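Home | Fabrics | Care | Trade

Memon 590 Denim Wash

Low-foam liquid for indigo cotton. Dose 30 ml per full drum at 30°C. Turn garments inside out and fasten zips. 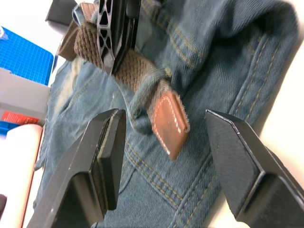

Photo: Clonmont Textile Care

Take off belts before washing. Supplied in cartons of six, code 1136. Not for wool or silk.

Last updated: August 2018

Comments (3)

Does the 241 cap still fit?

Yes, same neck.

Less fading on black than the old one, but the scent is stronger.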